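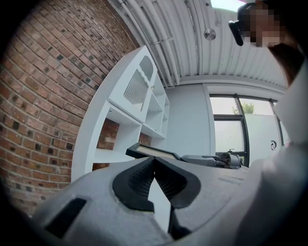 The hand-held gripper at my end, with a second device lying just past the fingertips.

I've been going back and forth on the Harmont hand-held gripper since June, and I've landed on a grumpy sort of yes. You hold the thing, you do the chore, and the recording is supposed to teach a robot arm to do it later. Great idea! I just wish they'd sell it that way.

What they sell is a subscription. The kit is $200, fine, I'd pay that again tomorrow, but then it's another $15 a month to get at your own recordings (yes, your own). Indira Joseph over at Lilthorpe told me I was being cheap, and maybe I am, but I paid for three months before I'd recorded anything worth keeping, and that stung.

The fingers I love. They're ribbed on the inside, they come together in a nice sharp point, and I stopped thinking about them pretty fast. The body is another story – it's big, and after an hour my wrist wants a word with the designer.

Panagiotis Politis swears by the Gkikas, and he's over 200 recordings in, so I listen to him. His files just sit on his laptop and he can do what he likes with them. That's the part I'd copy if I worked at Harmont. Keep the fingers, shrink the body, and let people have their files. I'd even pay a bit more up front for it.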